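Does the office really need a second coffee subscription?

Wosetti has written to us again, this time offering a "barista grade" plan for the kitchen on the second floor. The price is $80 a month. I have read the leaflet twice and still can't find out how much coffee that buys. 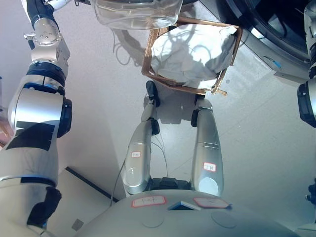
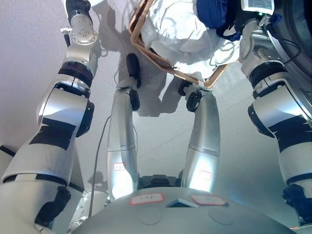 KITCHEN & COMMON ROOMS

Margit Kozma ran a tasting in September, Wosetti against the Ghoneim beans we get now. Ten people took part. Most picked Ghoneim, a few said both were fine, and Gavin Gunn asked for tea. The Wosetti rep says the water was wrong. Maybe so, but it's the water we have.

There's also the matter of the free grinder, which stays free for 2 months. After that the leaflet goes quiet. Hok-lam Su has asked for the terms in writing and is still waiting.

Until they turn up I'd leave things alone. Send complaints about the current coffee to Margit before the next order goes in.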